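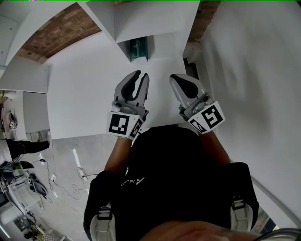 Taming the cables under a white desk

White furniture makes every black cord look like a crime. Set aside an evening in October, or whenever guilt strikes.

1. Unplug everything. Yes, the mystery one too.

2. Tag both ends of each cord with masking tape. "Printer" is a good label. "Important" is how I got into this.

3. Get the power strip off the floor. Screw it to the underside of the desk, checking first that your screws are shorter than the top is thick. Mine were not.

4. Bundle the cords with hook-and-loop ties and run them down one back leg.

5. Plug back in. Whatever is left over goes in a box, where it will outlive us all.

Arlindo Batista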